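Chapter 4
Hands, Grippers and the Open Day Problem

Before you start: skim 3.6 on joint limits. You'll need it by page two of this chapter.

On June 28, 2023, the Torkcombe workshop opened its doors to the public. Free entry, coffee, 30 chairs set out for the talks. Giang Đoàn, then a second-year student, went with a notebook and one question from her supervisor, Hiếu Diệp: what does a hand have to do before people will call it a hand?

Her notes are the backbone of this chapter. Cleaned up a little. Not much.

First stop, the Alov bench. A 2-finger gripper, parallel jaws, picking foam blocks out of a tray and setting them on a scale. Fast. Visitors watched for a minute, then moved on. Giang wrote "does one thing, does it all day" and underlined it. The tech at the bench, Nhi Võ, told her that same unit had run 3,000 cycles the week before with the pads changed once. Keep that number in mind for section 4.2, where we get to wear.

Second stop, the Fulent hand. Bigger crowd, lots of phones out. Cúc Tăng ran the demo and began with the thing most people skip - the rest pose. Fingers up, thumb out to the side, no object anywhere near. She asked the group to look at it for a while before anything moved. Where would a cup go? Which finger gets there first? Somebody's kid said the thumb. Good answer, and we come back to it in 4.3.

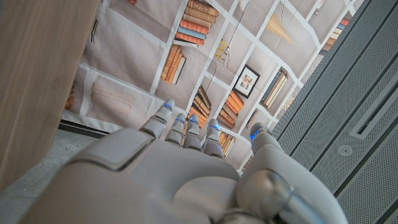
Figure 4.1 Robotic hand with fingers extended, seen from the back. Note the segmented fingers, the silver joint at the base of the thumb and the blue lights at the fingertips.

Then the movement. Close, open, close again on a tennis ball. The ball slipped out on the second try and rolled under the bench. Cúc lowered the closing speed and went again, and this time it held. Giang's notes for that part are mostly arrows. One line is readable: "grip is a timing problem to". (Her spelling. We agree with the idea.)

Last came questions. Vy Khúc, who teaches the evening course at Thân, wanted to know why anyone would pay for four fingers and a thumb when two jaws can move 1,000 blocks before lunch. Fair. The reply was short - depends what comes after the blocks. A jar, a towel, a door handle. Different shapes, diferent contact, and no time to swap the tool in between.

So, the plan for the chapter. 4.1 covers parallel grippers and what they're good at. 4.2, pads and wear. 4.3, the thumb, with the full worked problem on opposing contact. 4.4, closing speed and slip. Exercises follow each section, harder ones at the end.

Key terms: rest pose, opposing contact, slip, cycle, pad.

Try now, before reading on. Hold your own hand in the pose from Figure 4.1. Reach for a pen without moving your thumb. Write down what you had to do instead, and keep the page for 4.3.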